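Looking after a prayer rug
Reading time: 6 minutes, less if you skip the fringe

A prayer rug takes five kneelings a day and then gets treated like a bath mat. Shake it outside, brush with the pile, and keep the vacuum well away from the fringe, unless you enjoy untangling.
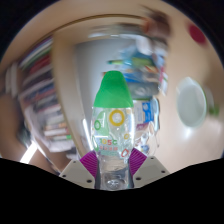 Can it go in the washing machine?
Only if the label says so. A wool one wants cool water, a drop of mild soap and a soft cloth.

Dry it flat, out of the sun. Radiators are tempting – and they leave a stripe. Up to 20 hours is normal for a thick pile, and prodding it

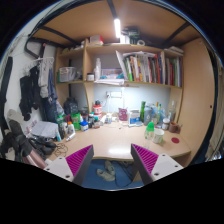

doesn't speed things up. Once it's dry, roll it with the pile inwards and wrap it in an old cotton sheet. Plastic traps damp. Turn it end to end every July, so your knees wear out both halves fairly. 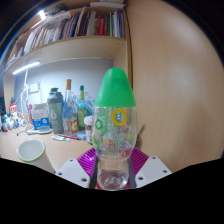 A reader in Wastatthorpe writes that cedar blocks kept the moths off hers, though the whole cupboard now smells like a pencil case.

Contact Astside Home Tips | © 2019 | Back to top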